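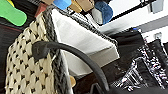 Wrist camera view of the woven basket bag, with the dark curved handle across the white liner.

Progress report to the Virell fund, September 14, 2023

Hi all, time for another catch-up on the Plenell grasp planner! Short version: the handle work is going well, the calibration work ate more of my winter than I'd like, and we're still on budget.

The big job this quarter was getting the planner to treat a bag handle as a curve in space. The old code fitted a box around whatever it saw and went for the middle of the box, so with an arched handle it happily aimed at thin air (I have a whole folder of these). The new version traces the handle from one end to the other and picks a spot along it. Dark handles over a pale liner are easy. Dark handles over black fabric are still a pain, and sequins are worse, as the depth readings go all speckly and the tracer wanders off along the sparkle.

I ran 200 simulated reaches on the new tracer and it lost the handle in 35 of them. Most of those were the dark-on-dark kind, so that's where I'm spending my time now. I've tried two fixes. Smoothing the depth helped a bit but rounded off the ends of the handle, which we need. Using colour edges as a second opinion looks better, though it gets confused by woven patterns with lots of little gaps. I've got a filter half written for that.

Calibration, then. The wrist camera offset was drifting between sessions and I blamed the planner for ages. It was a rounding bug in our own config loader! Fixed now, with a test so I can't do it again. The replay tool (we've named it Um, sorry) lets me step through any reach and see what the planner thought it was looking at, and it's already saved me days.

Next up is joining the tracer to the motion side, so the arm can slow down near soft stuff, and then a first run at the Ciltidora site in October. I'll need six days there and the second depth sensor we talked about. If the sensor quote could be signed off soon that'd be a huge help, as the supplier isn't quick.

2 comments
6 shares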